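Can a robot arm tidy your desk yet? How to find out without breaking anything

I get asked this a lot, usually by people with desks like mine, so I've written up how I test it at home. Short version: sort of, slowly, and you'll still want to be nearby with a coffee.

Start in simulation. Please! I skipped that the first time and spent a Sunday picking pen bits out of the rug. Any simulator you like will do (I use Menetti, mostly out of habit). Load a table, your arm, a keyboard, something thin like a pen and a bin to aim for. Then clutter it up a bit, with furniture close by, so the arm has to think about its elbows.

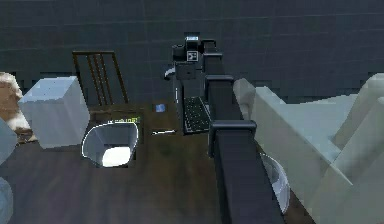

Hovum Home Robotics Club, Dillcombe: Chores Group

Now pick one chore and write it down in plain words. Mine is "put the little stick thing in the wastebasket and leave the keyboard alone." That second half matters more than you'd think. My arm loves to drag a wrist across the keys on its way to somewhere else.

Run it 10 times and change only 2 things between runs: where the pen lies and which way the keyboard is turned. Leave the lighting alone for now. Give each run about three minutes, then call it a miss and reset.

Thin flat stuff is the hard part. If the fingers keep closing on air, lower the approach height a hair and slow down the last bit of the move. Sticky notes? I've given up on those for the moment, I just peel them off myself.

Once you're happy with your misses, try the real arm at the lowest speed it has, with one hand on the stop button. Save your settings first, because I always forget.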